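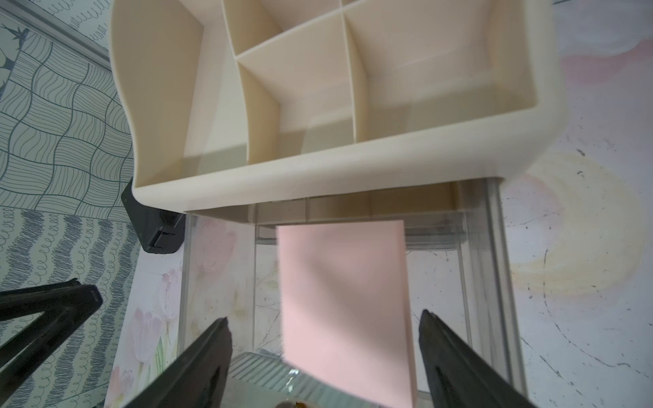 My desk and I have been on bad terms since February, so last week I gave in and had a proper sort-out. Mwanaisha Masanja from the Flestau office swears by emptying everything first, every last compartment, and only putting back what you've used in the past 10 days. Well! I found 11 dried-up pens, a key to goodness knows what and more paper clips than one person could ever need.

My cream organiser sits on top of the clear drawers now (much easier to reach) and I'm being very strict about what goes in it. Pink sticky notes, yes. Old receipts, no. If anyone would like a pen pot or three, come and find me by the kettle before Wycliffe Mutiso nabs the lot.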